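The Case for the Square Fold

Most folding advice optimizes for the drawer. I think this is the wrong target for anyone who stores T-shirts on open shelving, and I have held that view since April, when I moved 289 garments out of a Pirnari dresser and onto slatted shelves.

A drawer has walls, so a long narrow fold stays put. A slatted shelf gives no side support, and the narrow fold leans, then slides. A rough square has a lower center of gravity and spreads its weight over more slats. It also needs only two folds after the sleeves are turned in.

Randi Holmgren has argued that the square wastes depth. On a deep shelf she is right. Mine are shallow, and the loss is small.

Printed shirts should be folded with the graphic outward. Even part of a letter identifies the shirt, and the stack does not have to be disturbed to find it. A crumpled corner can be left alone, provided it goes to the back.

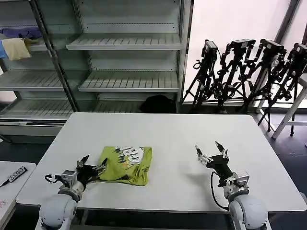
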